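From: A-yeong Ma
To: fit-out list
Date: 15/01/2024
Subject: Re: Shared room, storage and lights

On the shared room, someone at Fitimari wrote:

> We think the room is basically done. The Besavex quote covers
> closed cabinets for the whole back wall, 48 doors, and new
> ceiling panels to hide the metal decking. Hitix can do the
> lights in the same visit. Can everyone say yes this week so
> we can book them for July?

I can't say yes to this yet. I read the quote twice and I still don't see what problem the cabinets solve. The back wall is brick and it looks good. Cover it with doors and we get a hallway at the dentist's.

The ceiling bothers me more. White decking, white beams, plenty of long fluorescent fixtures between them. Panels would bring the whole thing lower, and I don't believe the line about "improved acoustics" until somebody shows me a room where Besavex did it and it got quieter.

Two views of the room, ceiling included:
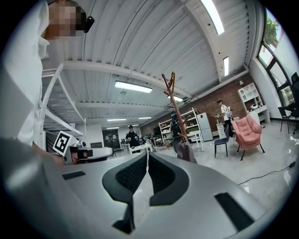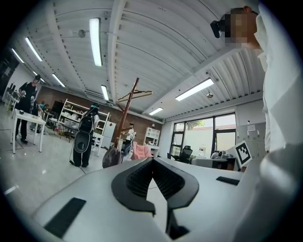
1. Storage

The white shelving unit next to the refrigerator is fine where it is. If we need more, buy a second open one. Ko has them for 550 and we'd need 2 at most. What we're short of is places for coats and bags. One wooden coat stand for the whole room is silly, and bags end up on the floor by it. A row of 40 hooks would cost next to nothing.

2. Lights

Before paying Hitix for new fixtures, can we try switching half of them off in the daytime? The windows are big. I asked for this last July and got a thumbs up and no change.

3. The quote itself

Who measured? "Allow for variation" appears under almost every item and I'd like to know what it means in dollars.

A-yeong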